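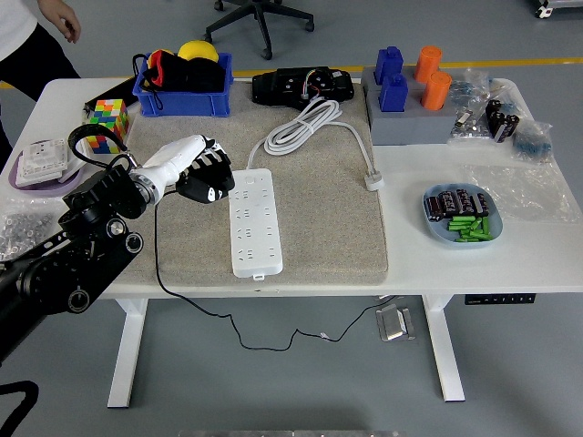 2018-05-08

Slept badly again, so I was up before the birds and had the kitchen to myself for a good long while, which I have come to like more than I probably should. I made the strong tea from the tin Zinhle brought back and sat with my feet on the other chair and read over Mom's recipe cards. I keep meaning to copy them out properly. The one for the plum cake has gone nearly brown and there's a number on it, 86, that I can't make sense of. It can't be the oven and it can't be minutes. Perhaps it's a page in some book she had, or the year she wrote it down. I'll ask Nneka on Sunday's call – no, she moved the call, I must look up when.

The main thing today was choir. We are doing the Stustemell songs after all! I had made up my mind to be disappointed, because Catalina had been so firm that they were too hard for us, and then she walked in with the music under her arm and handed it out without a word about it. All five songs, and the second altos have the tune in the third one, which has never once happened to us in all the years I've been going. I was so pleased I came in a bar early and had to pretend I was clearing my throat. Zawadi Sang saw me do it and got the giggles, and then of course I had them too, and we were no use to anyone until the break.

It is difficult, mind you. There's a passage on the fourth page where we hold one note and the sopranos slide down past us, and every time they do it I go along with them, like somebody stepping onto the wrong train. Catalina says to think of the note as a place I'm standing in. I tried that walking home, humming it all the way up the hill, and I believe I had it until a truck went by. Must practice it with the piano before next time, though the piano itself is a sorry thing since the damp got in, and the G above middle C only speaks if you hit it like you mean it.

The concert is to be in September, in the old hall at Toft, and the other Zawadi – Zawadi Shirima, who I still can't call anything but Miss Shirima after having her for music in school – is going to play for us. I went up at the end to say hello and she remembered me, or was kind enough to say so. She asked if I still played the recorder. I said no, and she said "good," and patted my arm.

Came home by the bakery and bought the seeded loaf, and a bun that did not make it as far as the house. Tidied the hall closet in the afternoon. I found the gray gloves I accused poor Zinhle of walking off with in the winter, so I owe her an apology and perhaps a cake, if I can ever work out that card. Also found a concert program from my very first year, with my name spelled wrong and a coffee ring on the back. We sang so flat that night that the organ had to stop and let us finish alone. I put it in the drawer with the cards.

Sasa has been asleep on the music folder since supper and I haven't the heart to shift her, so there will be no practicing tonight. She's getting thin along the back. The vet said to try the wet food twice a day, and she'll eat it if I stand there and keep her company, and walks off if I don't. I stood there tonight and sang her my held note. She ate every bit.

Rain coming on now, and I've left the blue towels on the line. Going out for them in my slippers.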